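Buy the second gripper first

Every spring, when the budget round opens in May, I read a stack of equipment requests from small labs and workshops, and nearly all of them make the same mistake. The arm takes up the first page. It has a reach, a payload and a lovely brochure. The gripper gets one line near the bottom, and the fingertips get no line at all.

I love arms. I could watch one move for an entire afternoon, and have! But the arm is the part of the purchase that looks after itself. The end of the arm is where the work meets the world, and it deserves the money and the worry that we usually spend higher up.

Take table work, the kind we plan for at Flosto: bowls, cups, plates, all the ordinary stuff of a kitchen. A bowl is a wonderful test of a budget. It has a thin rim, a curved wall and an inside that goes dark as soon as the hand leans over it. Whether you can pick it up neatly depends on the pads, the angle of approach and what the wrist camera can see past its own fingers. None of those are on the first page of the request.

So my suggestion, and I've been making it to anyone who'll stand still, is to write the request backwards. Start with the objects. Then the pads, and put in spares from day one, because pads are a running cost and should be budgeted like printer paper. We put down 836 pounds for pads and fixings in our last plan and I'd defend every penny of it. Then the gripper, and I mean 2 of them, the same model, so that a worn joint costs you a change of screws and a cup of tea instead of a fortnight. Only then choose the arm that can carry all this.

Then there is the room. Lighting, backdrops, cable runs, a cupboard for the props. On our Prellina plan we had 400 pounds for the objects themselves, which raised eyebrows until people saw how much more you learn from a table with variety on it. Cheap bowls in several colours are the best value in the whole field. I'd happily give up a fancier controller for another shelf of crockery.

There's a fair case on the other side. Arms last for years and grippers date quickly, so why not put the money where it lasts? I understand that, and with a single big grant that must be spent at once I might even do it. Most of us get our money in slices, though, and a slice goes furthest at the fingertips. You find out what you need much sooner, and the next request is so much better for it. That's the part I find exciting: a good small purchase makes you a sharper buyer. 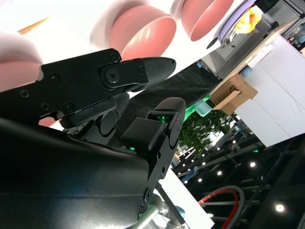

Markos Tzavaras: I agree about the spares, less so about buying two of the same. We planned for a matching pair and by the time the second was unpacked we knew we wanted a wider stroke. These days I'd order one, hold the rest of the money back for 4 months and then decide.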